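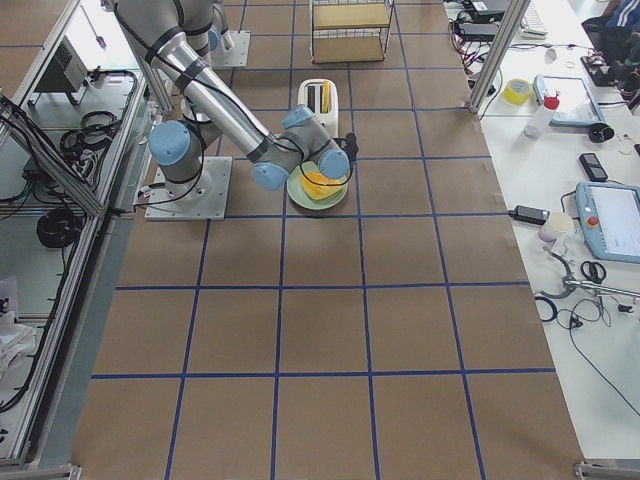
Can sliced bread go straight from the freezer into the toaster?

Frozen slices can be toasted without thawing, provided they were frozen apart or with a divider between them. Use the frozen setting if the toaster has one, or add one step to the usual browning level.

Search this site Enter keywords Go

Freezing and Toasting Sliced Bread

These instructions cover plain sandwich loaves, sourdough, and rye. Enriched breads such as brioche brown faster because of the sugar and need a lower setting throughout. The times were worked out with a 620 g Skodberg white sandwich loaf and a two-slot Piko toaster. Other loaves and toasters will need some adjustment.

What you need

One loaf, fresh
A bread knife, if the loaf is unsliced
Parchment paper
Freezer bags large enough to hold half a loaf
A marker

Preparing the loaf

Freeze bread on the day it was bought or baked. Freezing slows staling but does not reverse it, and a loaf that is two days old going in will be two days old coming out. A home-baked loaf must be fully cool before it is sliced. Warm bread gives off steam inside the bag, and the steam turns to frost on the crust.

Check the slice thickness against the slot. Bakery bread cut by hand is often uneven, and a slice that fits at the crust may bind at the middle. Wide loaves such as the Arboleda country round should be cut in half across before freezing. Cutting them frozen is slow and tends to crack the crust.

Packing

1. Cut parchment into squares slightly larger than a slice.
2. Stack the slices with one square between each pair. Thin sandwich bread can be stacked in pairs if two slices are always used together.
3. Slide the stack into a freezer bag. Do not use the bag the bread was sold in as the only layer.
4. Press the air out from the closed end toward the opening, then seal.
5. Write the type of bread and the month on the bag.
6. Lay the bag flat until the slices are firm. It can be stood on end afterward.

Use the bread within three months. It remains safe to eat past that point if kept frozen, but the surface dries out and the crumb picks up odors from the freezer.
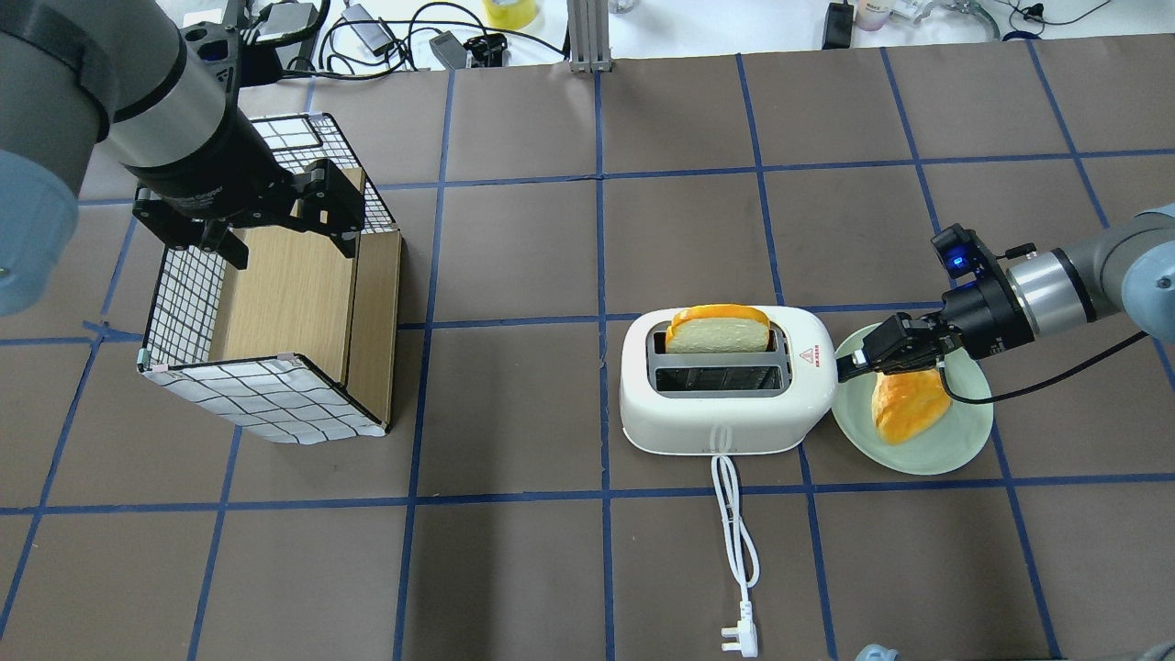

Bags on the door shelf see the largest changes in temperature and frost up first. Keep bread toward the back, and keep heavy items off it until it is solid.

Toasting from frozen

Remove only the slices needed and return the bag to the freezer at once. Knock off any loose frost over the sink. Frost that melts inside the toaster runs down to the crumb tray and softens whatever has collected there.

Set the dial one step above normal. On the Piko, sandwich bread takes 100 seconds longer from frozen than from room temperature at the same shade. If the outside colors before the center is warm, run a short cycle at the lowest setting first, then a second cycle at the normal setting. Dense rye nearly always needs two cycles.

Do not push a bent slice into a slot. Slices that froze curved should be left on a rack for a few minutes until they flatten.

Thawing without toasting

For sandwiches, thaw slices at room temperature in a closed bag. Single slices are ready in 40 minutes. A half loaf needs several hours and is best taken out the night before. Thawing in the refrigerator is slower and gives firmer bread.

Problems

Pale patches: The slice was touching ice or had frost on one face. Turn it around and toast again at the lowest setting.

Burned edges, cold center: The setting is too high. Use two shorter cycles.

Slices stuck together: Work a butter knife into the gap near the bottom crust and twist. Do not pry from the top, where the slice is weakest.

Leathery texture: The bread dried out in storage. Kesard rye does this sooner than wheat loaves. Use it for crumbs or croutons.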